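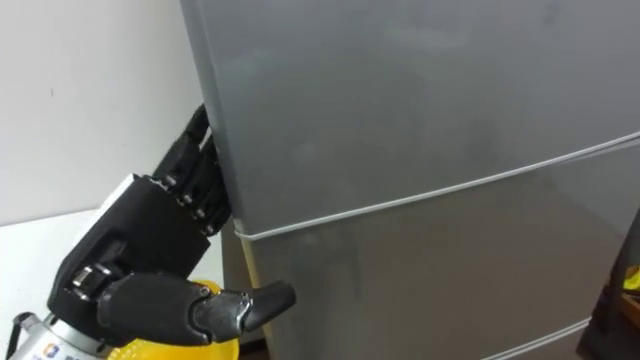
Household and shop-floor chores: frequently asked questions

Maintained by Gervasio Gaete and Nest Hopkin for the Plurnance chore trials. Last revised 16 August 2025.

General

Can a robot do my housework yet?

A few parts of it, slowly, in a room that has been set up with the robot in mind. Floor cleaning and lawn mowing are solved well enough to buy off the shelf. Anything that involves opening, holding, pouring, folding or putting away is still at the trial stage. A machine that can complete one of these chores in our kitchen should not be assumed to complete it in yours.

What do you count as a chore?

A chore has a start state, an end state and a person who would otherwise have to do it. "Put the fruit in the fridge" is a chore. "Grasp an apple" is a skill, and we report skills separately. Much of the confusion in published results comes from skill figures being quoted as chore figures.

Which chores are in the current set?

The home list covers putting away produce, loading a dish rack, wiping a bench, sorting laundry by colour and taking out a tied bin bag. The shop-floor list covers restocking a shelf, opening and closing stock cabinets, breaking down cartons and moving totes between benches. Door opening appears on both lists and is scored the same way on each.

Refrigerators and other doors

Why is so much of the page about fridge doors?

A fridge door is a reasonable test of everything that comes before the useful part of a chore. The robot has to find the edge, get its fingertips onto it, break the seal, then follow an arc fixed by the hinge. If the hand pulls in a straight line, either the fingers slip or the load goes into the hinge. People correct for this without attention. A controller has to estimate the hinge position and keep revising it as the door moves.

Is the seal the hard part?

It is one of two hard parts. A magnetic gasket holds firmly for the first few millimetres and then lets go. Force has to be ramped up and then dropped quickly, otherwise the door swings wide and anything stored in it gets a knock. The other hard part is perception. A smooth grey or silver door offers very little texture, and reflections and smudges shift as the head camera moves. The pale line between an upper and a lower door is often the most reliable feature available.

Does the shadow of the hand cause trouble?

It can. Under overhead lighting the hand may throw a sharp shadow onto the door, larger than the hand itself. Early versions of our segmentation treated some shadows as extra fingers. Rosalba Parisi retrained the model in June with shadowed door panels included, and the fault is now uncommon. It has not been eliminated.
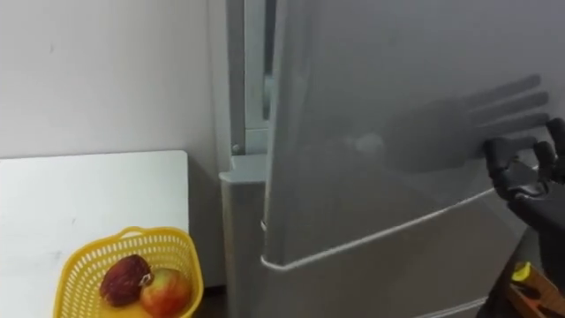
Upper door ajar, hand at its right edge. Apples in the basket at left.

Does the robot use one arm or both?

One arm is the default for doors. Two-arm opening is possible when one hand is already holding something, but planning time increases and the arms may get in each other's way close to the cabinet. The usual sequence is to leave the produce on the table, open the door, and go back for the produce.

How often does the opening step succeed?

The Plurnance log holds 2,047 scored door attempts. Of these, 462 ended in a failure of some kind, which includes slips, timeouts and operator stops. The figure combines all door types and all software versions and should not be read as the performance of the present build. A breakdown by door type will be added when Giorgia Bellini has finished relabelling the older runs.

What happens after the door is open?

The robot must hold or prop the door, collect the item, clear the door edge on the way in, find free shelf space and release the item without it rolling. Apples are harder than they look for that last step. A basket with a lattice side gives the fingers something to hook, although thin plastic flexes and the contents move when it does. We score loose fruit and basketed fruit as separate tasks.

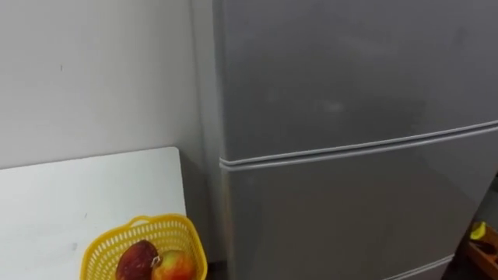 Are some fridges easier than others?

Yes. Bar handles are easiest. Flush doors opened at the edge are the most difficult of the types we have tried, particularly where the side panel stands close to a wall or a table. Clearance for the back of the hand should be measured before a trial. The fingers may fit where the palm does not.

Shop floor

Do these results carry over to a workplace?

In part. Stock cabinets at the Negri site have plain handles and are always in the same position, which removes most of the perception problem. What replaces it is traffic. The robot has to stop when a person comes within its safety zone, and during a busy shift it may spend more time stopped than working. Nazareno Farina keeps the site log and can supply the stoppage data on request.

Would a fixed arm do the job better?

For a single repeated job, usually. A fixed arm at a known bench is faster, cheaper to run and simpler to guard. A mobile unit makes sense where the same machine has to cover several benches across a day.

Trials and data

How many demonstrations are needed for a new chore?

Up to 3,000 for a chore with a door in it. Wiping and carrying need far fewer. Demonstrations from one kitchen help in another, but some local ones have always been required.

Can my workplace host a trial?

Applications go through the Fatetti office. You will need a level floor, a power outlet on its own circuit and a staff member who can be trained on the stop button. Kitchens with floor mats are accepted if the mats can be lifted. Sites in the Plestetti building should contact Nest Hopkin directly, as access there is booked through a separate calendar.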